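Monday, late

Seminar on treaty reservations ran over again. Octavio Sánchez presented the Julden fisheries case and spent most of it on jurisdiction, which left four minutes for the merits. My notes cover pages 1 to 47 of the reader; the assigned set is 307.

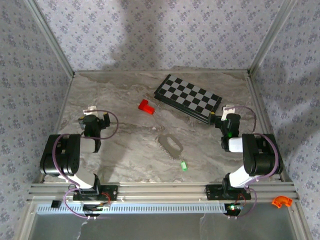 Left arm at the rail, floral paper behind.

Paper outline: whether a late objection to a reservation has any legal effect if the other state has already relied on it. Evdokia Kontogiannis says the history section is too long. Cut it to 800 words and moved the economics to a footnote.

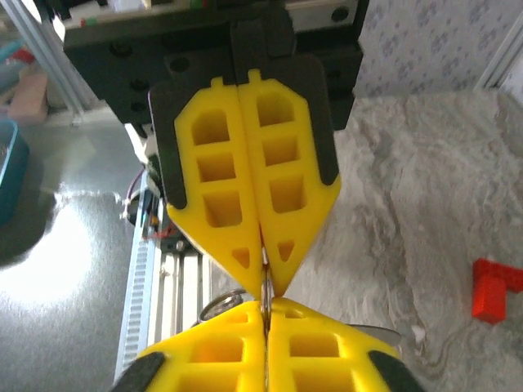

The psychology reading on negotiators is still unplaced. It may support section two, where the delegates accept vague wording to close a session. Need to ask Nuno Serrano for the Cusley transcript before I cite it. Draft is due in May.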